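Minutes of the working group on cell practice
Held Sun 1 February, Andardale site, upstairs meeting room

Present: two from operations, two from integration (Bronel), one from safety, one from quality, one from the Nakberg site by telephone. The Hong line sent apologies and a list of objections, taken under item 4.

The chair thanked everyone for coming in on a Sunday. It was observed that the only day the line is quiet enough to discuss the line is the day we are all supposed to be somewhere else. This was noted and not minuted further, except here.

1. Minutes of the October meeting

Agreed as a true record, with one correction. Where the minutes said "operators will stand clear at all times", the meeting had agreed "operators will stand clear while the arms are enabled". Under the first wording nobody could have loaded a box since October.

2. Matters arising

2.1 Floor tape. Done at Andardale. Nakberg has the tape but is waiting for a decision on the colour. The chair said the decision was yellow and had been yellow for two meetings. Nakberg will proceed with yellow.

2.2 The rule book. Draft 3 is now 204 pages. Operations asked who had read it. Quality had read it. Safety had read the parts safety wrote. It was agreed that a person starting a shift needs two sides of A4 and that the rest can live in the cabinet.

ACTION: Quality to write the two sides. Safety to resist adding to them.

3. Signs and named areas

Bronel reported on the walk-round. Every place where parts are put down or picked up by an arm should have a name, and the name should be the same on the sign, in the program and in the mouths of the people who work there. At present the unloading area has three names in the program alone, one of which is "table_new2".

Agreed as follows:

3.1 One name per area, taken from the sign. The program is changed to match the sign and never the other way about.

3.2 Signs are in the working language of the site. Sites may add a second language underneath if they have visitors who like to point at things.

3.3 A sign stands at the far side of the surface it names, out of the arm's normal path. Nakberg asked what happens when the arm knocks one over. Whoever finds it stands it up again and writes it in the log. If it happens twice in a shift, the position of the sign is reviewed, or the position of the arm, whichever is cheaper.

3.4 Nothing else is kept on a named surface. This includes mugs, gloves, the log, the pen for the log and other people's screwdrivers. Operations wished it recorded that the screwdriver had been there for a good reason. The meeting asked for the reason. The item was moved on.

4. Boxes and packing

The longest item. The Hong line's objections were read out in full.

4.1 Flaps. The current draft says flaps are "secured". Hong asked how, with what, and by whom. After discussion the wording becomes: flaps are folded outward and down before the arms are enabled, and whoever loads the box checks that they stay there. A flap that springs back up is taped down or the box is changed. Pressing it down by hand during a cycle is not a method.

4.2 Foam. Inserts are to be seated before the first pick. Bronel said that a cut-out sitting a finger's width out of place is easy for a person to put up with and hard for a gripper, which will go where it was told with great confidence. Quality will add a seating check to the start-of-shift sheet.

4.3 Loose tape ends. To be trimmed or stuck down. Shiny tape along the edge of a box has also been upsetting the vision system at Nakberg - it sees an edge, then another edge, then gives up and asks for help. Matt tape to be tried on one line before anyone orders a pallet of it.

4.4 Height of the box against the table. Hong wanted a fixed figure. Bronel wanted a range. Agreed on a fixed figure for the table of 700 mm, with the box stand adjusted to suit. Hong's seventh objection, concerning the word "suit", was not upheld.

5. Grippers at rest

Safety raised the question of what an open, empty gripper means. Some staff take it to mean the arm has finished. It may equally be waiting for a signal, and it looks exactly the same while it waits.

Agreed: the state of the arms is read from the lamp and from nowhere else. No hand goes into a box or over a named surface on the strength of how a gripper looks. This goes on the first side of the A4, near the top, in larger type than the rest.

Operations asked for a rest position well away from the table. Bronel said this would lengthen each cycle. Safety asked by how much. Bronel will find out.

ACTION: Bronel to time both versions over 594 cycles, that being the size of one full batch.

6. Floors and cables

6.1 Cables crossing a walkway are covered or rerouted. Cables beside equipment are clipped up where there is something to clip them to. Operations will walk both sites and list the ones that fail.

6.2 Stand legs that stick out into a walkway get tape round them, in yellow. (See 2.1.)

6.3 Polished floors. Bronel asked that camera settings be checked with all the ceiling lights on as well as with half of them off, reflections being one of the commoner reasons for a stop with no visible cause. Agreed. The check is repeated whenever lamps are replaced. Facilities is to be told that we would like to be told.

7. Log entries

There were 13 entries in the log for the last period that read, in full, "stopped, restarted". The meeting did not find these helpful. From now on an entry gives the area name (see 3.1), what the lamp showed, and what was done. Opinions on the character of the robot may be added on a separate line.

8. Any other business

Nakberg asked whether the rules apply to demonstrations for visitors. They do. Nakberg asked whether they apply to demonstrations for directors. They apply rather more.

The key to the upstairs meeting room is to go back on its hook. Next meeting on a weekday, date to be circulated, at Nakberg if the tape is down by then.

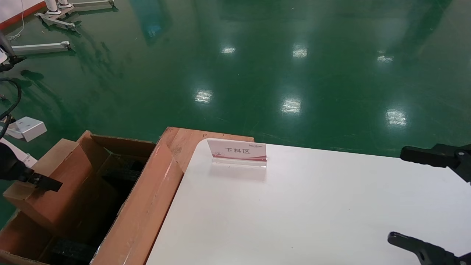
Papers for the next meeting should reach the chair a week beforehand, and the two sides of A4 should by then be two sides. Anything received on the morning itself will be read out at the end, when people are putting their coats on.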